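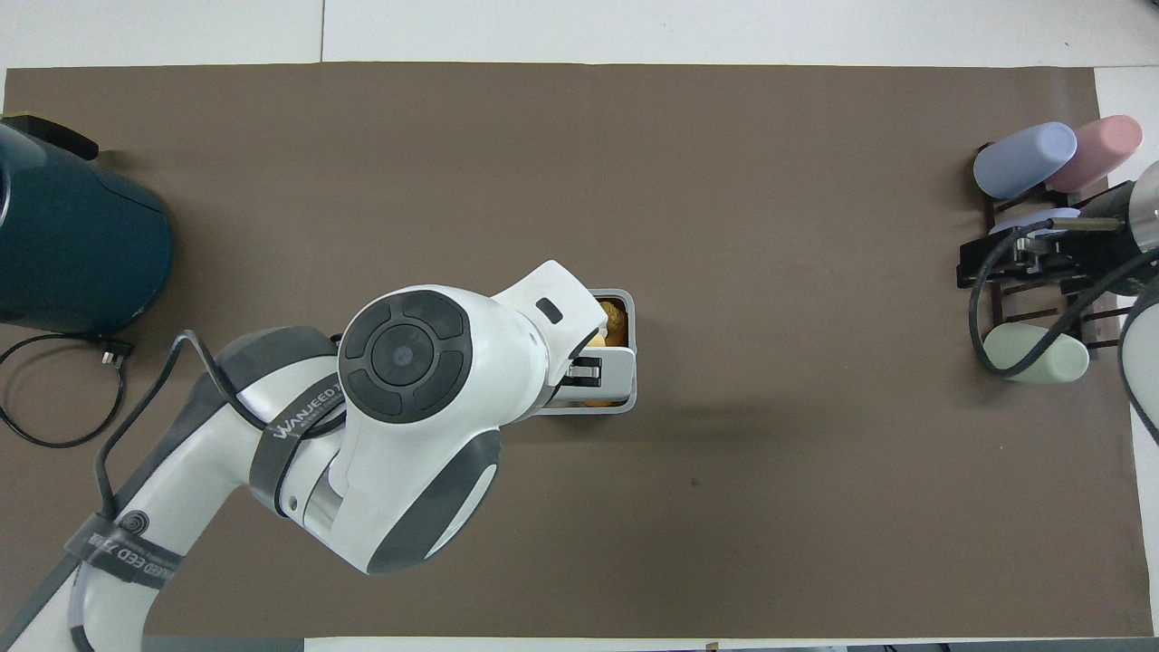 Appliance corner, brown mat down, small container on the table.

Progress report, Brilton Shared Kitchen
May 2025
From: Sandro Sorrentino

Hello all! I promised I'd write this one before the weekend rather than after, so it's a bit quick, but the good stuff is in it.

The big news is that the tabletop is finally set up the way we talked about back in December. The tables are white, they show every crumb, and we were wiping them down all day long. So now a big brown mat goes over the top and most of the mess stays on that. I'm really happy with it! It's a plain matte thing, nothing fancy, and it makes the whole room feel calmer. The edges aren't perfectly even (I know, I know) and I've stopped caring.

The teal appliance has its spot at the left end. I still want the cord dealt with, it takes up way too much mat when it's lying loose in a loop like that. Tedesco sells a little wrap for this kind of thing and I've put two on the next order.

Money, quickly. We've spent $2,648 of the grant so far. The biggest single piece of that was $625 to Dolport for the shelving, and that's paid and closed. I had set aside $200 for containers, cups and other small tabletop stuff, and I went a little over $200 in the end, which I covered from the cleaning line. Receipts are in the shared folder under Tabletop. If you'd like them sorted some other way, tell me and I'll redo it.

Snack containers next, my favorite part. We used to leave food out in open bags and it went stale, or it went missing, or both. Now the mixed snacks go into small lidded containers and the container goes in the middle of the mat where people can reach it from either side. Lid down when you're done! That's the one rule I've put on the wall, and people are mostly following it.

The cups have a home too. They go upside down on the dark wooden rack, on the pegs, at the left side of the mat. I picked pastel plastic ones because the glass ones from Ledolthorpe kept getting chipped, and they're lighter for the younger kids.
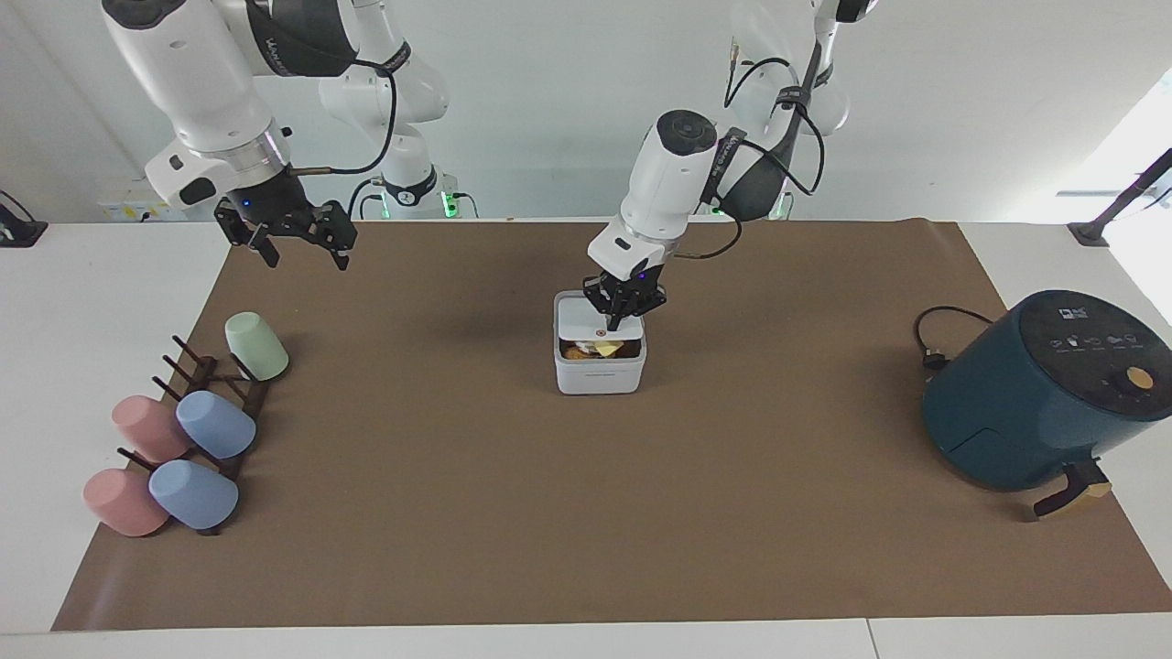
Sandro, I love the rack, but could we please get a second one before the summer sessions start? The cups end up in the sink when the pegs are full, and then we're right back where we were last year. Also I'd vote for putting names on the snack containers. — Brilton evening group

Fair point on both! I've asked Tedesco for a price on a matching rack and I'll send it over as soon as I have it. Names on lids I can do myself with tape and a marker, so let's say that's happening.

Still open from my side: the cord wraps, the second rack, and a spare mat so we can swap while one is being cleaned. I'd also like your OK to move what's left in the shelving line over to small items. A yes by email is plenty.

Sandro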